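The Governor Would Like Us to Know He Is Listening

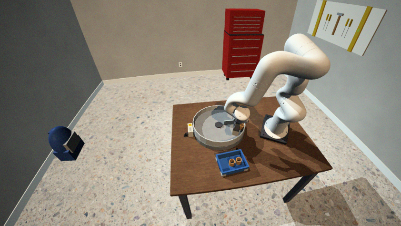
White arm, brown table, terrazzo floor.

I spent an evening in June reading the state's new energy plan, all 176 pages of it, so that you could do something nicer with yours. It came out under the banner "Listen First," and the word "listen" is in large type on the cover, next to a wind turbine and what I took to be a grateful cow.

The governor gave a speech to go with it. He said coal had a proud past, gas had a busy present and wind had a bright future, and he got applause for each from a different side of the chamber. I've never seen a room take turns like that outside of a kindergarten.

The part that matters to us is on page 21. The old power plant at Plinden, which employs 300 people and has been closing "within five years" for as long as I've lived here, will now be "reviewed for transition." I read the paragraph four times. It doesn't say who reviews it, when they finish, or what it would transition into. My neighbor thinks a data center. My money is on a bigger sign.

There was a public comment period, and 1,191 people sent something in. Mine was about the substation road, which floods every spring and which the plan calls "resilient." I got a reply thanking me for my support – I hadn't offered any.

Our two state senators have responded as you'd expect. One called the plan a war on working families and the other called it a gift to polluters. They both voted to fund it, over lunch, and then went out to the steps to be angry in front of the cameras.

The next hearing is at 7 p.m. in the high school gym. I'm bringing a cushion and a photo of the road.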